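Reading time: 2 min

Subject: Re: Moving the list archive off the old server

The export finished last night, so I can answer most of what was asked. I have put the answers in the same order as the questions. 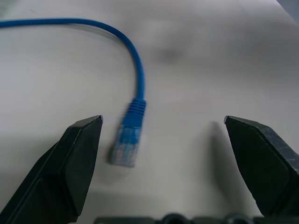
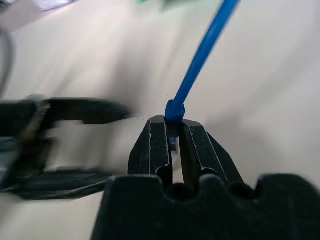 1. What was asked

> On 9 January 2023 a list member wrote:
>
> Is the Clisero archive going to be complete when it
> moves? I still use the threads from 2000 quite often,
> mainly the ones on damp and lime plaster. Also, will the
> old links work, and do we have to sign up again?

2. Is it complete?

Nearly. The Import page on the new host takes files of up to 100 MB, so I split ours by year and fed them in one at a time. Everything from 2000 onwards went in without trouble, including the plaster threads. 774 messages were held back with a broken date line. Most of them came through the Harms mail gateway, which wrote the year with two digits. I have fixed the ones I could work out from the replies. The rest will go in a folder marked "undated" -- you can still search them, but they won't show up in their threads.

Attachments are a separate matter. The old software stripped them before it stored the message, and I have no copies. If you posted drawings or photos to the list and still have them, please send them to me off list with the subject line of the original message.

3. Will old links work?

Until the end of March, yes. The Wamow server stays up until then and will pass people on to the same message at the new address. After that the old links will stop. If you have links on your own site, change them before then. The message number at the end stays the same, only the first part is different.

4. Do you have to sign up again?

No. Your address and your digest setting move with you. Passwords do not, so the first time you log in you will need to ask for a new one. If you only read by email you can ignore this.

The posting address is not changing either. Please hold off posting on the evening of the switch, which I will announce here two days ahead. Anything sent during the switch will wait in the queue and may arrive late or out of order.

Still to do: the search page is slow on long phrases, and accented letters are wrong in some of the older subject lines. Send me examples of the second if you find them.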